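Notes for session 9: packing a mixed box

Okay, so last time we did books and plates, which are easy to pack once you know the tricks because everything is roughly one shape. This week is the odds and ends box. You know the one. It's whatever is left on the bed after you've told everybody you're basically done packing.

I'm putting these notes up early because a few of you asked for them, and because I talk too fast when I get excited about cardboard. Bring a pen, there's a bit at the end to fill in.

## Where to pack

I pack on the bed. I know the Skemero workbook says "a clean table at waist height," and if you have one, lovely! I've never lived anywhere with a free table on packing day. A bed gives you room on every side of the box to spread things out, and nothing rolls very far on a duvet. The downside is that the box sits on something soft, so the bottom can sag while you fill it. Tape the bottom seam twice, and lift from underneath when you take it off.

Also, leave the bedding on until the very end. I stripped mine first on my last move and then spent July's hottest afternoon packing on a bare mattress with buttons digging into my arms.

## What goes in a mixed box

My rule is one box, one room, and preferably one drawer's worth of stuff. Felista Kashindye (she taught this course before me, and most of the good bits are hers) used to make people say out loud where each thing would live in the new place. If you couldn't say, it went back on the bed. It feels silly for the first few things and then it gets really useful.

Now, the kinds of things we're dealing with. Flat packets, soft toys, straps, sprays, medicine, drinks. They all want something different, which is why this box takes so long. 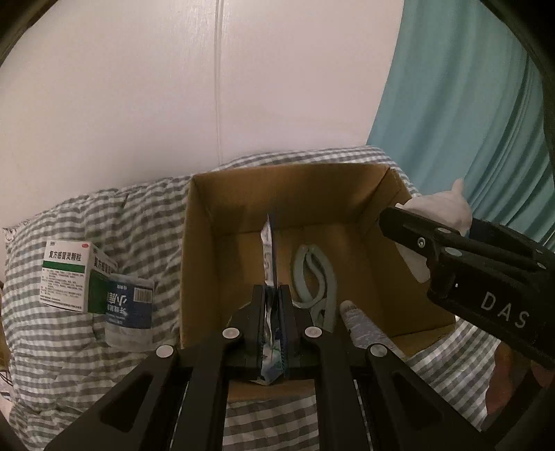

*Fig. 1. Mixed box on the bed, with the medicine and the water bottle out on the duvet.*

Flat, slim packets go in on their edge, along a wall of the box. Laid flat they disappear under everything and you buy another one the day after you move (ask me how many packs of wipes I own). Standing up, you can see the top of each one and flip through them like files.

Soft toys are free padding, so save them. I like a plush up against anything tall. If it has ears or horns or other sticking-up parts, put it in late so it doesn't get squashed, and if it belongs to a small child, it doesn't go in this box at all, it rides with the child. I will not be taking questions on that one.

Straps get coiled. Loose coils are fine, an S is fine, just don't wrap them around other things. I once had a bag strap looped around a desk lamp and pulled out both together.

Spray cans and bottles stay upright, cap on, and wedged so they can't lean over. Check the label before you pack one. If it's an aerosol, your movers may refuse it, and they don't like finding out at the door. Cabrera, the firm I used last time, had a full list on the back of the quote, so read the back of the quote.

## What stays out

Medicine, water, chargers, keys, papers. For medicine, keep it in its own box with the printed side showing. Cold remedy granules, for instance, come in sachets, and once they're out of the carton you've lost the dosing information. I put all of it in a small bag that goes in the car with me.

Water you'll want on the day. Keep it within reach and drink it!

## Closing up

If the flaps are folded inward while you work, bring them back out before you tape. Press lightly on the top. If it gives a lot, add a towel. If it bulges, take something out, don't sit on it (I have sat on it).

Write the room on two sides and the top. I add three words for what's inside, such as "straps, sprays, bear."

## For next time

Pack one mixed box at home and fill this in:

- Room it came from:
- Last thing you put in:
- What you took back out, and why:
- What stayed on the bed:

Tremow tape is fine if you're buying some, and so is any other kind that doesn't peel off when you look at it. Next session is lamps and mirrors.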